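Sorting Wires and Cables: Why They Tangle and How to Store Them

Most homes have a drawer full of old cables. Most workshops have several. This page explains what is inside a cable, why cables knot themselves together, and how people who work with wire keep it in order. The words in capital letters are explained in the list at the end.

What is a wire?

A wire is a long, thin piece of metal. The metal is usually copper, which lets electricity pass through it easily. A material that does this is called a CONDUCTOR.

Bare copper would be dangerous to touch when electricity is flowing, and two bare wires touching each other could cause a fault. For this reason most wires have a plastic coat. Plastic does not let electricity through easily, so it is called an INSULATOR.

Some wires have one solid piece of metal in the middle. Others have many very fine hairs of metal twisted together, called STRANDS. A solid wire holds its shape when you bend it. A stranded wire is floppy and can be bent many more times before it breaks. The lead on a pair of headphones is stranded. The wires hidden in the walls of a house are often solid.

What is a cable?

People use the words "wire" and "cable" as if they meant the same thing. Strictly, a cable is a group of wires held together inside an outer coat, called a SHEATH. A charging cable looks like one thing from the outside, but has several small wires inside it. In everyday talk, a single thick wire is often called a cable too, and most people will know what you mean.

Why are they different colours?

The colour of the plastic has no effect on the electricity. It is there for the person doing the work. If a box contains 11 wires and all of them are black, finding the two ends of the same wire takes a long time. If each one is a different colour, it takes a few seconds.

In house wiring, the colours have fixed meanings, and they are not the same in every country. In small electronics projects, people choose their own. Many use red for the positive side of a battery and black for the negative side, but other wires can be any colour the builder likes.

Why do they tangle?

A tangle needs two things: length and movement. A short, stiff wire can hardly tangle at all. A long, floppy one has loose ends that can pass over and under the rest of it. Each time the box is carried or shaken, the ends move a little and may slip through a loop. Once an end has gone through a loop, it seldom comes back out the same way.

Putting many wires in one box makes this worse. Now each end can pass through its own loops and through everybody else's.

There is also a matter of shape. Wire is sold wound on a reel, and it remembers the curve. When you take it off the reel it tries to curl up again. Engineers call this COIL MEMORY. You can see it by pulling a length of wire off a new reel and laying it on the table. It will not lie straight.

How to sort a box of wires

The method below comes from Rochelle Doucet, who teaches the Saturday-club electronics course at the Giltwood workshop. She has her pupils do it at the end of every term. You need a clear table and three containers that look different from each other.

First, make sure nothing is plugged in. Never sort a cable that is connected to a socket or a battery.

Put the whole tangle in the first container. Do not tip it out on the table, where it will spread and drag other things into it.

Find one loose end. Follow it back with your fingers until it disappears into the tangle, then loosen the loops there. Do not pull hard. Pulling makes small loops tighter and can snap the strands inside, where you will not see the damage.

When a wire is free, lay it out on the table and look along it. If the plastic is split or metal is showing in the middle, it goes in the second container, for recycling. If it is sound, coil it and put it in the third.

Take the next one. Thin wires are slower than thick ones.
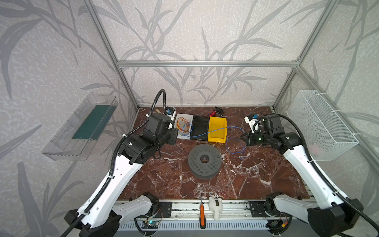
Thin orange and yellow wires in the white tray, with a blue cable laid across to the marble tabletop. The shallow tray and the yellow bin stand alongside.

How to coil a cable

The usual mistake is to wind a cable around your hand and elbow. Each turn puts a twist in it, always in the same direction, and the twists build up. When you undo the coil later, the cable springs into knots.

A better way is the OVER-UNDER COIL. Make the first loop in the ordinary way. For the second loop, turn your wrist so that the cable goes underneath. Then go back to the ordinary loop, and carry on, one over and one under. The twist in each loop cancels the twist in the one before it. Sound engineers use this for microphone cables.

It takes some practice. Begin with a thick, soft cable about as long as a bed. Very thin wires can simply be wound loosely around three fingers and slipped off.

Tie the finished coil with a strip of hook-and-loop tape or a bit of string. Do not use the cable itself to make the knot. A sharp bend at the same spot, week after week, will break the strands.

What tools are used?

PLIERS grip and bend wire. They have two handles, two jaws and a pivot between them. Because the handles are longer than the jaws, a small squeeze from your hand becomes a strong grip at the tip. This is an example of a lever.

A WIRE STRIPPER looks similar, but its jaws have small notches in them. Each notch fits one thickness of wire. The notch cuts the plastic and leaves the metal whole, and the loose piece of plastic is then pulled off the end. Wire strippers are sharp, so use them with an adult.

Words to know

Coil memory: the way a wire tries to return to the curve it had on the reel.
Conductor: a material that lets electricity pass through it easily.
Insulator: a material that does not let electricity pass through it easily.
Over-under coil: a coil in which every second loop is turned underneath.
Pliers: a hand tool for gripping and bending.
Sheath: the outer coat of a cable.
Strands: the fine hairs of metal that make up a flexible wire.
Wire stripper: a tool that removes the plastic from the end of a wire — and only the plastic, if the right notch is used.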